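Filed under: Diary, Home, Small Things

19 Apr 2019

Day off, and I spent it on the bathroom counter. I had meant to go out to Fledon and walk along the water, but it looked like rain until noon and then it was too late to bother, so I did the thing I have been putting off since February and dealt with the tray.

I should say how I came to own a tray. I read one of those articles about how a clear counter gives you a clear morning. I don't believe that. My mornings are muddy for other reasons. But I was ordering a shower curtain from Treloar anyway, and the organizer came up underneath it with 3,573 reviews, most of them delighted, and I thought that many people can't all be wrong about a piece of plastic. I am less sure now. I read a fair number of those reviews tonight over supper and a good half of them seem to have been written the day the box arrived. Of course they were happy. An empty tray is a lovely thing. Come back in two months and tell me what is in the bottom of it.

What was in the bottom of mine: a gray paste of toothpaste and dust, a hair tie, a cough drop in its wrapper, and the cap to something I no longer have. I took it all out to the kitchen sink and used dish soap and an old toothbrush. The corners are rounded, and I'll give the maker credit for that, because a square corner would have taken a knife. The long divider was the worst part. Everything I pull out of there gets dragged along it, and the plastic keeps a record.
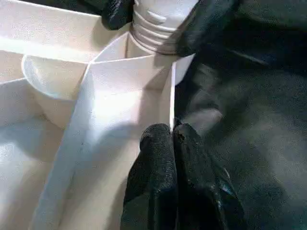 The tray, round cup at the back. The specks and scuffs on the long divider are staying.

I tried baking soda on the marks and then the Cliltell cleaner, which says on the bottle that it lifts anything from any surface. It lifted the smell of my kitchen and put its own smell there. The marks look the same to me. I scrubbed one of them until my wrist hurt and then stopped, because I am not going to spend a day off on a speck that only I will ever lean over and look at.

Then the real question, what goes where. The round cup is plainly meant for toothbrushes, or whatever the Treloar people imagine a person has in the way of tall thin things. I put the toothbrush in it, and the toothpaste, and the comb, and the comb leaned over and took the toothbrush with it. So the comb went in the narrow trough, where it does fit, and I was pleased for as long as it took me to try getting it out again with wet hands. You have to pinch. I don't want to pinch for a comb at six in the morning. I turned it around so the end stands up a bit and that is better, though now it looks like I dropped it.

The wide compartment is the trouble. It is big enough that you stop deciding. Anything that has no home goes there, and before long you have the same pile you had on the counter, only with a wall around it. I have started to think that is most of what an organizer does. It puts a wall around the pile. My mother kept her bathroom things in a coffee can and a soap dish and could find all of it in the dark.

I did throw some things out, and I suppose I would not have if I hadn't been cleaning the tray, so put that down on its side of the ledger. Two sample bottles of lotion from the hotel in Stavitach, one of them gone to water and oil. A sunscreen so old that the printing had rubbed off. Three nail files, all of them smooth. I kept the good tweezers, the bad tweezers (for splinters), and the hand cream I don't like but paid too much for. I wonder how long I'll keep that. I said the same thing about it when I moved in here.

Washed the counter too while it was bare. There is a ring by the faucet where the mouthwash used to stand, and it didn't come up either. I put the mouthwash back on top of it.

The other thing I noticed is that the tray takes up more room than the things did. I measured nothing, but I used to be able to set my glasses down to the left of the sink and now I can't, and they have been going on the toilet tank, where one day they will slide off and I will blame the tray. I tried it turned the long way against the wall. It blocks the outlet. I tried it on the shelf and the shelf is too shallow, so it hung out over the edge, and I could see how that would end. Back to where it started.

I'll give it until the end of the month. If the paste comes back, the tray goes under the kitchen sink to hold sponges – it might be better at that – and I'll find a coffee can. I do look in there every time I pass the door, though. It does look clean, I admit that. So did the counter, the day I moved in.

Rain did come, by the way, but only after supper and not much of it. I could have gone to Fledon. Soup again, the last of the bread. Need stamps, light bulbs for the hall, and something that is not Cliltell.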